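Wolent Assistive Handling Project
Progress Report to the Branard Fund
Setup and maintenance of the two-arm packing cell

Prepared by Iveta Říha, Project Lead
14 December 2025

Purpose of this report

This report covers the third reporting period of the grant. It describes the condition of the two-arm packing cell at our Wolent site, the maintenance carried out during the period, the faults found, and the work planned before the grant closes in June. Spending is reported separately on the Fund's own form and is mentioned here only where a change in the equipment affected the budget.

Summary of status

The cell is in service and is used for small-package handling on most working days. The running-hours counter stood at 1620 when this report was prepared. Three maintenance tasks in the work plan have been completed: the replacement of the right wrist cable, the re-squaring of both arm bases, and the revision of the daily start-up check. A fourth task, the enclosure of the control wiring at the front of the cell, has been delayed and is discussed under Outstanding Items.

One unplanned stoppage occurred. The right arm lost communication with its gripper during a packing run, and the cell was taken out of use until the cause had been found and repaired. No person was hurt and no other equipment was damaged.

Arm bases and mounting

At the last review, the Fund's technical adviser noted that repeated work near the middle of the table was placing an uneven load on the right arm mounting. We agreed to inspect both bases and report the result.

The inspection found that two bolts on the right mounting plate had lost part of their torque. The left plate was within limits. Both plates were removed, the contact surfaces on the rail were cleaned, and the plates were refitted with new bolts and washers. The bases were then squared to the front rail and to each other before final tightening. The bolts have been marked with a paint line so that any later movement can be seen during the daily check without tools.

After the bases were refitted, the stored home positions no longer matched the physical positions of the arms. Both arms were therefore homed again and the shared work area was taught from the beginning. This took longer than the plan allowed, mainly in the area where the two arms can reach the same point. The zone limits there have been reset so that one arm must clear the center before the other is permitted to enter it at full speed.

Cable and gripper repair

The loss of communication described above was traced to the cable serving the right gripper. The conductor had failed close to the wrist connector, where the cable had been held too tightly and bent sharply each time the wrist turned. The fault came and went with arm position — which explains why it did not appear when the arm was first tested at rest.

The cable was replaced with a spare from Juver. The new cable is left with a free loop above the gripper, and the clips along the forearm have been respaced. The left cable showed no damage, but its loop was adjusted to the same length. Staff have been instructed not to shorten either loop when tidying the cell.

Both grippers were also opened, cleaned, and greased. The finger pads on the right gripper had worn smooth along one side and were changed. Those on the left gripper remain in use and will be measured again at the next monthly service.

Verification after repair

The cell was returned to service in stages. The arms were first run without product at reduced speed, then at working speed, and finally with product on the table. Foil snack packets were chosen for the last stage. They are light, they slip easily, and their shiny surface has been the most common source of missed picks in earlier periods. A yellow tray serves as the common container for this test.

The acceptance run consisted of 100 picks, shared between the two arms. There were 4 missed picks, all by the right arm and all involving packets lying close against one another. The communication fault did not return. The result meets the acceptance level set in the work plan, and the cell was released for normal use on that basis. The grip approach for closely spaced packets will be adjusted further, as it remains the weakest part of the handling program.

The indicator light on each wrist is now included in the start-up check. Green must show on both arms before the operator may start a run. If either light is dark or shows another color, the operator stops, records the condition in the cell log, and informs the maintenance lead.

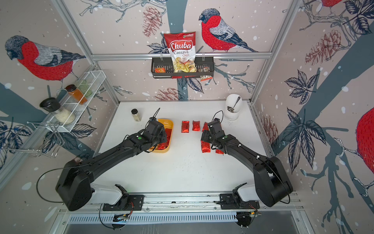 Daily and monthly care

The start-up check has been rewritten as a single page kept with the cell log. The operator now completes the following before the first run of the day:

Confirm that the paint lines on the base bolts are unbroken.
Check the cable loop at each wrist for kinks, rubbing, or loose clips.
Wipe the gripper fingers with a dry cloth.
Confirm that the table is clear of loose material from the previous run.
Home both arms and confirm the wrist lights.
Test the emergency stop and reset it.

The monthly service is carried out by the maintenance lead and includes bolt torque, finger pad wear, connector seating, and a backup of the taught positions. Before this period the backup was made only after a major change. It is now made at every service, and a copy is held away from the cell computer.

Outstanding items

The enclosure for the control wiring has not been fitted. The first cover supplied by Phillips did not leave enough room for the connectors and was returned. A deeper cover is on order. Until it is installed, no liquids may be used for cleaning at the front of the cell, and access to that side is limited to trained staff.

The stock of spare parts also needs attention. The cable replacement used the only spare on hand. We request approval to move the unspent travel allowance to the equipment line in order to purchase two cables and one set of finger pads. The total budget would not change.

Work planned for the next period

The wiring cover will be fitted and inspected as soon as it is delivered. Two further operators will be trained on the revised start-up check. The packet handling test will be repeated after the grip approach has been adjusted, using the same number of picks so that the results can be compared directly. Findings will be included in the final report to the Fund in June.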